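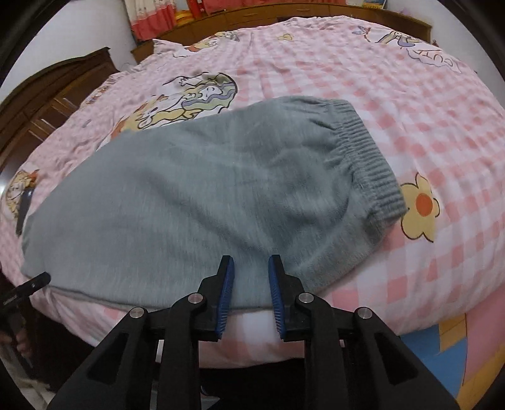
Siriporn Pongsiri works on gesture recognition, and most of her week goes on other people's disagreements. Her group collects short clips of hand movements and asks several annotators to mark where each gesture begins and ends. Two annotators will rarely pick the same moment. "It's like asking where a crease in a piece of knitted cloth stops," she says. "On a garment spread over a bed, you can point to the middle of a long diagonal fold and everyone agrees. Ask for the end of it and you get five answers."

The dataset is called Plandance. It holds 322 clips, recorded from 20 people, and each clip was marked by at least three annotators. The first version kept only the majority answer. Pongsiri now thinks that was a mistake, and the second version, due in February, will keep every mark.

"We threw away the part that told us which gestures were hard," she says. "A wave is easy. A shrug that turns into a point is very hard, and the model should know that."

Her colleague Lamai Sangkhawat wrote the training code. The model, Nilsuwan, predicts a spread of likely start times for each gesture. Sangkhawat says the change took her a fortnight, most of it spent on the loss function.

"The old one punished the model for being three frames out, even when the annotators were 30 frames apart," she says. "I should have looked at the raw marks sooner."

They compared it with Jernitz, the group's earlier system, on 60 clips held back from training. Nilsuwan did better on slow gestures and slightly worse on fast ones. Sangkhawat suspects the smoothing is too strong for short movements and is trying a narrower window.

Neither of them wants to hire more annotators yet. Pongsiri would sooner rewrite the instructions, which run to two pages and never say whether a resting hand counts as part of a gesture. "Half of them assumed yes," she says. "I'd have said no, but I never wrote it down."

The new instructions are with the annotators now.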